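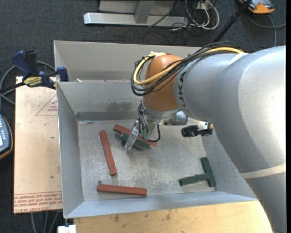
*Fig. 3 -- Bars in the gray metal bin, reddish-brown and dark green.*

## 3. Loading and sorting the bin

Read this before you tip anything in. Applies to the Drillby bin, and the older Whitcombe one if you still have it.

**You need:** gloves, a dry rag, a soft brush, the stock sheet.

1. Empty the bin. All the way, corners too. Brush out grit and any leftover bits from the last batch.
2. Wipe the floor of the bin with the rag. No oil, no spray.
3. Check the batch label against the stock sheet. Code for mixed color is 1,647. Wrong code -- stop, put the box back.
4. Lay bars in by hand, flat on the floor. Don't drop them from the rim, the ends chip.
5. Any angle is fine. Diagonal, crossways, whatever. Side by side is OK, stacked is not.
6. Keep colors mixed for the first run. Sorting comes later (step 8).

> **Caution:** Hands out of the bin once loading is done. Long sleeves rolled or taped.

7. Look along each bar for cracks. Bad ones go in the reject tray, not back in the box.
8. To sort: green to the Prarotitz tray, reddish-brown to the Skesusari tray. Trays look the same so check teh tag.
9. Pick from the top of a pile if bars have slid over each other. Don't drag one out from underneath.
10. When the bin's clear, brush again and sign the sheet.

**Note:** Max load is 50 bars. For short batches use 33, then top up after the first sort.

**Note:** Bars stored in the cold shed need to sit inside overnight before loading. Mostly a February problem.

### If something's off

- Bar wedged in a corner -- push it along the wall, don't lever it up.
- Color hard to tell -- take it to the window. Still not sure, reject tray.
- Small loose part in with the bars -- take it out before the run and bag it, write the batch code on the bag.
- Tray tag missing -- ask Sverre Myklebust for a new one, dont guess.

Next: section 4, emptying the trays.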